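Hand-Held Grippers Go Home for the Summer

September 6, 2024

The collection group at Nusix has finished the first round of household recording for the Rojanasak project, and the totals are in. Between March and the end of August, 14 households in and near Pisbridge took a pair of hand-held grippers home and used them to do small jobs at their own tables and counters. They sent back 2724 usable recordings. A second round starts this fall, and sign-up details are at the end of this item.

Readers who have visited the workshop will know the Stunar arm, which has been learning to pick up, move and put down everyday items since last year. It learns from recorded examples. Until this spring nearly all of those examples were made by staff driving the arm at one bench, under the same lights, with the same 49 objects. The arm became dependable with those objects on that bench. When the bench was moved to the other side of the room, its success rate dropped, and it took two weeks of new recording to bring it back.

Recording in homes was meant to widen the material. A person holds one gripper in each hand and works the fingers with a trigger. The camera mounted on the gripper sees what the arm's own camera would see, and the fingers match the ones fitted to the arm. No arm has to be carried up anyone's stairs, and a recording takes less than a minute. Most people needed one evening to get used to working the triggers without looking at their hands.

Rhydian Morgan, who ran the round, asked each household for 200 recordings and left the choice of objects mostly to them. The instructions ran to a single page. Use things you already own. Leave the tablecloth on. Don't tidy up first. Put the item down at a different angle each time, and start again if you drop it, but keep the recording of the drop.

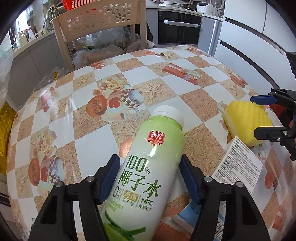

HOME RECORDING

Drinks bottles were among the most common items people chose, and they are useful ones. A bottle lying on its side can be taken across the middle with one finger on each flank, as with the coconut water, but the fingers have to come down along the right line. If they are a little crooked, the bottle turns as they close. Printed labels also give the system trouble. So do patterned tablecloths, and this kitchen table has a busy one, with checks, starfish, roses and fruit. On our plain gray bench the system never had to tell a real object from a picture of one.

Sponges were popular too. They squash when gripped, so the fingers end up closer together than the size of the sponge would suggest. Boxes were easier for people to handle than we expected and harder for the system, mainly when they lay tilted against something else.

Two-handed work was the part of the round we knew least about. The bench recordings all use one arm. At home, people naturally kept the second gripper near the next thing they meant to pick up, or used it to steady something. Those recordings are being kept in a separate set for now. Stunar has only one arm, and a second will not be fitted before next year.

CHECKING AND LABELING

Every recording was watched by a person before it was counted. The reviewer marked the start and end of each grasp, wrote a one-line description of the job, and noted whether the item ended up where it was meant to go. Failed attempts were kept if the cause could be seen. Recordings were thrown out for three faults: the camera was covered, the tracking was lost, or the two grippers were out of step with each other in time. The last fault was ours. It came from a clock setting on one of the kits and was fixed in the fourth week.

Households could also ask for any recording to be deleted, and several did, usually when a family member had walked past or a letter was lying on the table. Those files are gone from the drives and from the backups. Faces and addresses that turned up in the remaining material have been blurred.

FIRST RESULTS

Training on the combined set began last month. It is too early to give figures for the arm, and the tests that count will be run on tables it has no recordings from. What can be said so far is that the new version finds bottles on patterned cloth much more often than the old one did. It is still poor with clear plastic and with anything shiny. Both will be on the request list for round two.

SECOND ROUND

We are looking for households with surfaces we have little of: glass tables, dark stone, outdoor tables, and low tables used from the floor. Left-handed recorders are especially welcome, as only one took part last time. The grippers weigh more than they look, and anyone with wrist or shoulder trouble should try them at the workshop before signing up.

Each kit contains two grippers, a charger, spare finger pads and a case. Pads wear smooth with use and should be changed when items start to slip. Please return the worn ones with the kit. Kits are lent for three weeks, and collection from your door can be arranged anywhere in Pisbridge.

To put your name down, speak to Rhydian Morgan at the workshop or leave a note at the Nusix front desk with your phone number and a line about the table you would use.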